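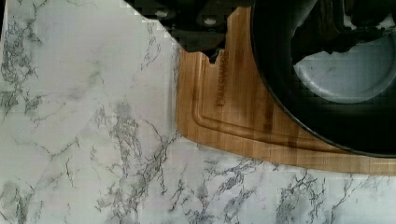

Friday, still May, evening

Spent most of the day failing to clear a worktop. I had set aside the morning for it, with the invoice for Girix to be done after lunch. It is now twenty to nine and the invoice is exactly where it was, somewhere under the takeaway menus.

It started with the marble pattern. Juraj Kuruc came down from the flat upstairs yesterday to borrow an onion and said, while I was looking for the onion, that I must find it a very forgiving surface. I have thought of little else. It is forgiving. Anything grey can live on it for a week among the veins and pass as geology. I went over it this morning with a cloth and spent a good minute scrubbing a smudge that was part of the design, and I've scrubbed that same smudge before. I believe we moved in with it.

Then the chopping board. It's the bamboo one, with FARBERWARE burned into it up the side, so you have to tilt your head to read it, as if it were a book spine. Jae-in bought it in the sales and has always defended the groove. The groove is for juices. In this household the groove is for crumbs, which travel round it and collect at the corners, and I get them out with the handle of a teaspoon. I oiled it last month. I wrote that down here at the time with some pride, I see, under a paragraph about the boiler.

By eleven I had wiped round everything and moved none of it, and had to admit that wiping round things was the problem.
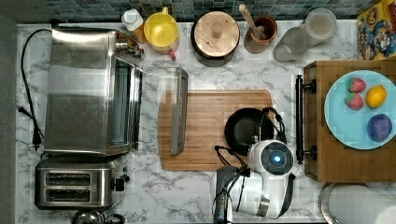 Photo: Hyun-seo Tak

Took stock over a cup of tea. The toaster oven has the left side of the counter and behaves like a landlord. It takes up the room of a small suitcase, and when the door is down it claims the edge of the chopping board as well. Right next to it is the toaster. So we own a thing that makes toast and, beside it, a much larger thing that makes toast and also takes a pizza if you are patient. Jae-in says they do different jobs. I asked which jobs. Jae-in said I was being tiresome, and went to have a bath.

The flex is another matter. It comes out from behind the oven and wanders down the side of the counter to a plug that, for most of the day, is plugged into nothing. I tucked it behind. It came back. I tucked it behind with more conviction and it came back with the plug first.

And there was the frying pan, on the board. The pan has no home. There is a cupboard which was meant to be its home, but the cupboard is full of the lids of pans we no longer have. Ha-neul Kong offered me a rack for it once, a Kernier, the kind that screws to the wall, and I said no because of the tiles. I'm fond of the tiles. They're that dark blue-green that looks like the bottom of a swimming bath, and I'd sooner have a homeless pan than holes in them. I looked the rack up again this afternoon all the same. It has 466 reviews and I read far too many of them. One man had put his up five times.

Obinna Igwe rang at 2 to ask how the invoice was coming along. I said it was in hand.
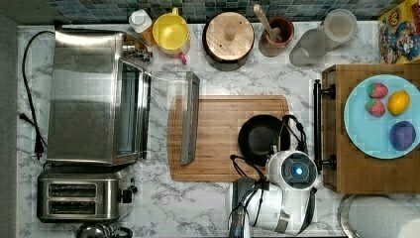
The back row, later

Left the back row until last, out of cowardice. Everything along the tiles has been there so long that it has stopped being things and become a sort of skyline.

The yellow jug: stays. It's the only cheerful object in the kitchen, and it's useful for watering the basil, when there is a basil. The dark canister with the wooden lid: stays, though I couldn't have told you this morning what was in it. (Lentils. I have put the lid back on the lentils.) The brown pot for the wooden spoons stays, obviously, since without it the spoons would go in the drawer and the drawer already needs a shoulder to shut it. The little white bottle and its small brown neighbour have been standing in that corner together for so long that it felt unkind to part them.

That left the cereal. Adults live here. The box has a cartoon on it and is the loudest thing in the room, and I was on the point of putting it in the cupboard when Jae-in came through in a towel and said it wouldn't fit, it was too tall, we'd tried. We had tried. It's here in the diary, in fact, in the spring before last, same pen by the look of it.

So the total for the day: one onion skin from behind the toaster, a receipt from Chaimongkol for a dinner I don't remember enjoying, and a pen cap. I threw away the pen cap. Half an hour ago I found the pen.

Cheese on toast for supper. There was some discussion about which machine. We used the big one, and Jae-in was insufferable about how evenly it browned.

Must do the invoice tomorrow, and ring Unden about the tap before they shut. Also buy Juraj's onion back, or at any rate buy an onion.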